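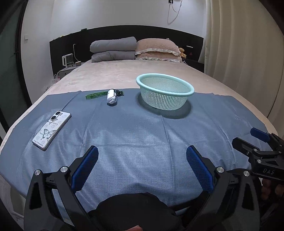
Jundwood Guest Rooms - Bedding and Bedside FAQ

Is the bedspread part of the set?
Yes. The fitted bedspread and the pillowcases are washed as one set at 125 °F. The comforters are washed separately.

Where do the comforters go during the day?
Fold each one and stack them against the headboard, next to the pillows. Ruffled pillowcases go on with the ruffle flat - a folded ruffle holds the crease.

Can I put things down on the bed?
Spread a cloth over the foot of the bed first. Phones, lanyards and small baskets can rest on the cloth. Clips and metal hardware can snag an embossed weave, so keep them off the bedspread itself.

How much weight can a plastic basket hold?
The small Tokarz basket is rated for 16 oz. Use it for chargers, keys and cards. Liquids will drain through the grid.

Can I use the kettle on the nightstand?
Yes. Plug it directly into a wall outlet. Do not use an extension cord, and do not move a filled kettle onto the bed.

Can I get a spare pillowcase?
Call extension 123 before 8 p.m. Colors depend on stock.

What if the bedspread is stained?
Report it the same day to Nikola Sowa in Housekeeping. Do not apply bleach. Replacement is charged at $200 if the stain cannot be removed.

Are stuffed toys washed with the bedding?
No. Take them off the bed before the linen change and put them back afterward.

Last revised July 2024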